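Gistevix Craft Boards
Filed under: Wire, Beads & Findings > Tools and Workspaces
14 comments hidden – showing top replies
Shares: 12

Straightening kinked wire, and what do you work on top of?

pinecone_porch
2023-11-12

Hello all, and thank you to everyone who answered my question about clasps last month. I ended up going with the toggle kind and my sister-in-law has worn that necklace to two weddings already, so I owe you!

Now I have a new problem, or really two. I bought a big grab bag of craft wire from the Hurer shop when they were clearing out the back room, and it came to me all in a tangle. Most of it is the thin coated kind, which I love for making little flowers and for wrapping the stems of gift tags, but it had been stuffed in a bag for who knows how long and it wants to curl back on itself every time I let go. I have tried pulling it around a dowel. I have tried drawing it through a folded dish towel. The towel helps some, but I spent 40 minutes on one color last night and my fingers were sore this morning when I went to butter toast.

The blue gives me the most grief. It loops over on itself and then there is always a bent bit right at the end that catches on my sweater.

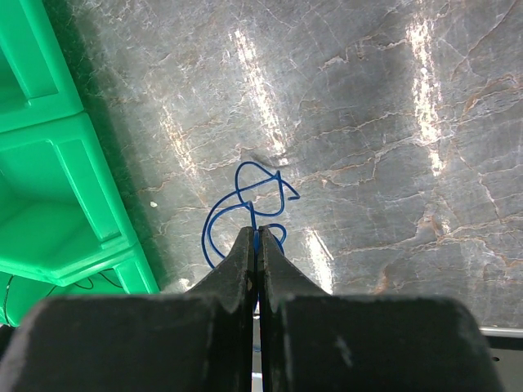

Blue wire, loops and all, with a hook at the end.

The other problem is my table. I have been working on the kitchen table with a placemat down, and the placemat slides. What do you all use?

8 likes

Re: Straightening kinked wire
mrs_tumbleweed

Oh, I know that tangle well. Snip that hooked end off before you do anything else. You lose a little and you will be so much happier. Then get yourself a pair of nylon-jaw pliers, the kind with the soft white pads, and draw the wire through slowly while you hold the far end with your other hand. Go gently, because coated wire will scrape if you squeeze too hard, and then you have a bare spot right where everybody will look.

I bought my pliers 21 years ago at a church sale and have only changed the pads once.

11 likes

Re: Straightening kinked wire
quiltingdad

I am going to disagree a little with my friend above, and I hope she will forgive me. I think pliers make thin wire stiff. Every pass hardens it, and by the third or fourth it snaps when you try to turn a petal. For flowers I would leave the curl in! A curly stem looks more like something that grew. I save the straight pieces for lettering and frames and let the wild ones be wild.

If you do want it straight, clamp one end in a vise, hold the other end with plain pliers, and give it one steady pull. Please wear your glasses for that.

5 likes

Re: Straightening kinked wire
mrs_tumbleweed

Forgiven, of course, but I have never had a piece snap on me in the third pass, so I wonder if you have a cheaper core in yours. Some of those bargain bags are aluminum and some are copper, and they don't behave alike at all. Pinecone, does yours feel very light in the hand?

2 likes

Re: What do you work on top of?
saltmarsh_sal

Skipping to the table question, as I have opinions. A hard, smooth top with a tray on it is what I would do. The tray keeps your snips and beads from wandering off, and you can carry the whole mess to the closet when company comes. I would also go for a pattern, the stone-look kind. Plain white shows every scratch. The one thing against a busy top is that tiny clear beads vanish on it, so keep those in the tray.

For color, I am partial to gray with a little orange-brown veining, quiet lavender-gray walls around it and a green tray. Restful, but still cheerful. 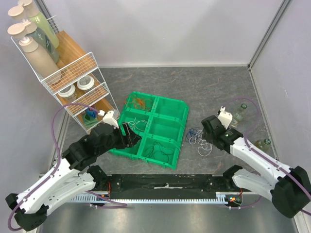 Re: What do you work on top of?
quiltingdad

I like the colors, but I could not work on a hard top. Things bounce! I use an old wool blanket folded in half under a cutting mat and a dropped bead stays right where it landed. It doesn't slide either – pinecone, you might try that under your placemat before you spend any money.

6 likes

Re: Straightening kinked wire
pinecone_porch

You are all so kind. It does feel light, so I suppose it is aluminum, and that may settle the argument or start a new one. I cut the hook off the blue and my sweater thanks you. I am going to leave the curls in for the flowers and borrow pliers from my neighbor for the lettering, and the blanket is already on the table.

9 likes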